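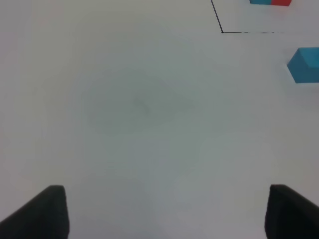
Wrist view with the fingers open and the blue cube off to the right, outside the black line.

Teaching the arm to move a block, part 2: recording by hand

Okay, this is the fun part! In part 1 we got the Celico arm talking to the leader handle. Now you drive, and the arm learns from what you do.

1. Start the recorder and put the wrist view up full screen. Try to drive from that view alone, as it's all the policy will get.

2. Open the fingers wide before you go anywhere. Come in over the cube slowly, line it up between the fingertips, then drop straight down.

3. Close, pause for a beat, lift, and carry it over the line. Let go gently and back away upward.

4. Hit save, or hit discard if you bumped something. A small wobble you corrected is great data, so keep those!

5. Move the cube and go again. Try the far corners, turn it a little, start the arm from a different spot.

I recorded 100 runs in May and it did fine near the middle of the table but kept missing at the sides. With 215 it got so much better, and I loved watching it. Take a break every 22 runs or so, your wrist will want one.

Next: training on the Didis box.

Updated 10 July 2023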